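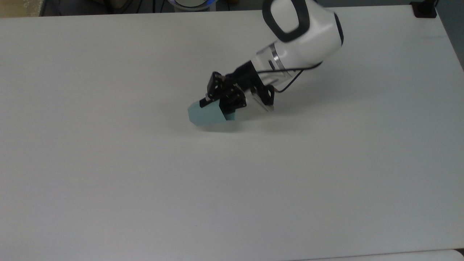 Workroom Assistant (part-time), Piltholm

Do you like a big clear worktop and a job you can see the end of? We're looking for a friendly, careful person to join us at the white table in our Piltholm workroom, where small household things are sorted, checked and packed before they go on to their new homes.

Cisneros is a small outfit. We take in odds and ends from house clearances (cutlery, napkin rings, egg cups, jars with and without their lids) and put them together into starter boxes for people moving into a first flat. Last year we sent out 1356 boxes, most of them to Plakville and the villages round it, and we would dearly love to do more this time!

What you'd be doing

Most of your day will be spent at the table. You'll lay things out, look them over for chips and cracks, match up what belongs together and wrap whatever needs wrapping. The table is wiped down between batches with a soft cloth and a drop of washing-up liquid, never the scouring pads, please -- a matt white surface shows every scratch, and we're rather fond of it.

There is a bit of writing too. Each box gets a handwritten list, so a clear hand is a help, though it needn't be a beautiful one.

Hours and pay

19 hours a week, spread over mornings, with a start at half past eight. Pay is on the Drenum scale, grade 2, and there's a one-off payment of £400 once you've finished your trial period in August. Tea, coffee and a very decent biscuit tin are provided.

Who we'd like to hear from

You don't need to have done this sort of work before. Some of our best packers came to us from school kitchens and shops, and one from a lifetime of mending clocks. You should be happy on your feet for part of the morning (we have stools as well) and patient with fiddly things. If you'd need the work arranged differently to suit you, do tell us and we'll talk it through.

How to apply

Write a page or so about yourself to Araceli Montes at the Piltholm workroom, by post or by hand. Please put a daytime telephone number on it, and let us know which mornings you can't manage.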